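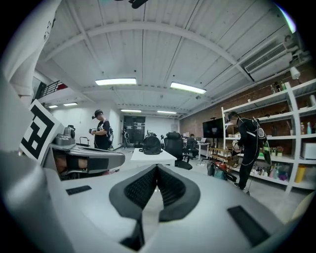 May 27, 2024 - Udatus club notebook, backpack task

Long session today, and a good one! We gave the whole block to the backpack, because the Flusmont challenge sheet lists it as the soft object and we've been putting it off in favor of nice easy boxes. Goal was 30 demos per pair.

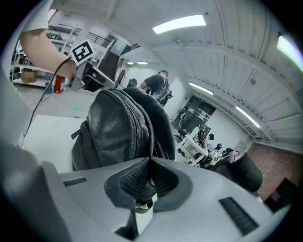

Finger pad up against the bag, left gripper coming in.

My feeling is that everyone grabs too high at first. The leather gives, the top folds over, and then you're chasing it around the table. Going in low and slow is much kinder to the bag (and to your wrists). I've set the clip limit at 25 seconds for now - we can always stretch it. 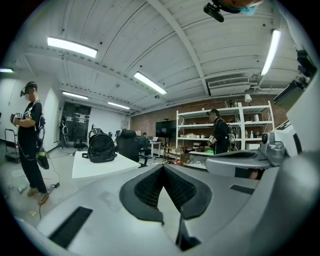 After that we swapped partners, which I'd like to keep doing, so the Maeng model doesn't learn one person's habits. I have 14 clips marked for a second look before they go into the Vurnudstead folder.

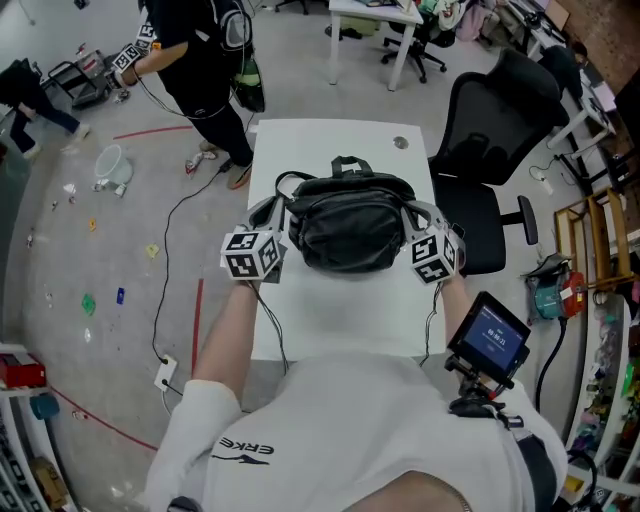 Timing is still what I worry about most. Starting a clip late throws off the trimming script, and I'd rather we fix it at the table than afterward. The timer on the shoulder strap is a big help there, so please glance at it before you close the jaws on the sides of the bag. Also, cables: keep them hanging on the near side and clear of the straps. To do: rename clips, charge everything, try the bag lying on its back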